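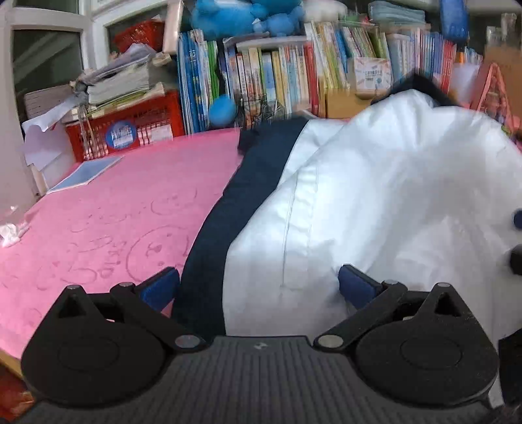 Skestura is a software package for planning grasps on soft household goods such as cushions, towels and clothing. It is maintained by Parnum and reads recordings made with hand-held two-finger grippers, from which it estimates a path for the tool and a closing width for the pads.

The planner scores 16 candidate grasps per cycle and discards any that fail a collision check. Fabric is treated as a thin shell with fixed stiffness — a shortcut that critics consider its main weakness, as a stuffed cushion and a folded towel do not give way alike.

Parnum claims reliable results in cluttered rooms. The published evidence is thin: 200 trials, all run by the developers, with 23 left out of the totals for "tracking loss." Version 2 added a seam detector, but no comparison with the earlier release has appeared.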